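My bicycle, the police and a number on a paper

Tue 4 April

I did not plan to write about the police on this blog. Normally I write about my work, about cooking and about learning English, which is for me a never finished project. But last week I got back a thing that was stolen from me in February, and several people asked me how it went, so I put it down here in one place.
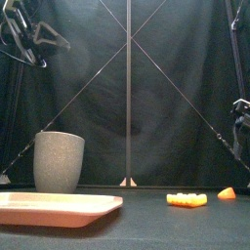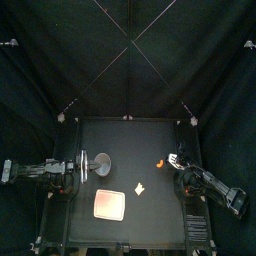 The thing is a bicycle. It is a green Jara, second-hand, with a basket at the front which I fixed there myself with too many screws. I bought it for 200 pounds from a man who was moving abroad. It is not a bicycle that a person would fall in love with, but I ride it every day to work and back, and in the evening to my class.

It was taken from the bicycle stand behind the Pusska, the small supermarket near my flat. I was inside to buy onions and washing powder. When I came out, there was the stand, there were other bicycles, and the lock was lying on the ground in 2 pieces. I remember that I picked up both pieces and put them in my shopping bag, very tidy, as if I could repair it at home. Then I walked around the building, because I had the stupid thought that maybe I had left it on another side.

In the country where I grew up, you do not go to the police for a bicycle. You tell your neighbours, your uncle goes to look at the market on Sunday, and if he finds it there is a loud discussion. So my first idea was to do nothing. It was my colleague Yurii Sydorenko who told me I must report it, and that I must do it the same day. He said it even a little angrily. His own was stolen two years before and he did not report it, and later he saw it outside a pub and could prove nothing.

I made the report by telephone. I was more afraid of this telephone call than of the whole robbery. (Yurii corrected me here: it was a theft. Robbery is when somebody uses force or threatens you. Burglary is when they enter a building. I have written these three words on a card and put it on the fridge.) The woman on the phone was patient. She asked for the colour, the make, the size of the wheels, if there were scratches. She asked for the frame number, and here I was silent, because I did not know that a bicycle has such a number.

It does. On mine it is under the pedals, and you must turn the bicycle upside down to read it, and for this you need to have the bicycle. I told her I would look in my papers. I searched for the whole evening. In the end I found the old receipt, folded inside the instruction book for my kettle, and the man who sold it to me had written everything there by hand, the make, the price, and a long number ending in 841. I have never met a more careful man and I do not even remember his first name.

I called again the next morning and gave the number. I received a reference for the crime and an e-mail with advice for victims. The word "victim" felt too big for me. After this came nothing. The supermarket had a camera above the back door, but the manager told me it looks at the bins and not at the stand. I asked him if he could turn it a little. He said he would ask the head office.

I will be fair and say that I was not very nice in these weeks. I looked at every green bicycle in Basier with suspicion. Once I followed a teenage boy along half of the high street, and when he stopped at the traffic lights I saw that his had no basket, was a different make and was more blue than green. I am still ashamed of it. He noticed me, I think.

Then last Wednesday my telephone rang while I was cooking, and it was an officer from the station on Clokasov Road. They had gone into a lock-up garage for a different matter, and inside were 9 bicycles. One of them had my number. He asked me if I could come with some identification and the receipt. I turned off the soup and went immediately, on foot, with my good jacket on. I do not know why I changed the jacket.

At the station it was quiet. There was a counter with glass, and a man before me who had lost his passport. The officer brought me through a side door into a yard, and there it was against the wall, with a yellow label on the handlebar. The basket was gone, but my screws were still there, all of them. The saddle was also not mine. It is a better one. I asked the officer what I should do with it, and he looked at it for a moment and said that if somebody reported a missing saddle, they would call me. So far they did not.

I had to sign two forms. On the first I wrote the date in the wrong box and he gave me a clean one without any comment. He could not tell me much about the person with the garage, only that the case was continuing and that I might get a letter. I asked if I would have to speak in court. He said it was very unlikely — most of such cases never need the owner. I was relieved, but also a little disappointed, I must admit, because on the way there I had already prepared some sentences.

For those who asked, these are the things I do differently now. I have a photo of the frame number in my telephone and a copy of it on paper, together with the receipt, not in the kettle book. I bought a second lock, a heavy one, and I put it through the frame and not only through the wheel. I use the stand at the front of the Pusska, where people are passing. And I put the bicycle on a free register on the internet, it took me less time than boiling an egg.

The basket I have not replaced yet. Yurii says he has an old one in his cellar that I can have, but it is white, and he wants me to bring my own screws.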